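Patbridge Wyss 30 Thermal Paste, 5 g syringe
Reviewed by Ivan Pasichnyk, Aug 21, 2022

The Wyss 30 is a gray, non-conductive compound of medium thickness. It spreads at room temperature without warming the syringe. I put a pea-sized dot on the processor and let cooler pressure do the rest — coverage reached all four corners.

I apply paste with the tower on its side, so the cooler sits flat and the mounting screws can be turned evenly. 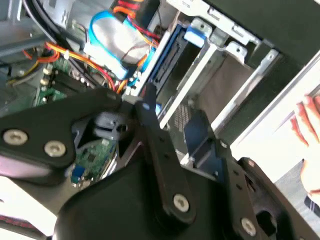 Cleanup

Isopropyl alcohol and a lint-free cloth remove it in two passes. Lusent's paste takes three and leaves a film.

Complaints

The cap is loose and the plunger has no stop. My first syringe dried out at the tip by September of last year. Store it cap down in a sealed bag.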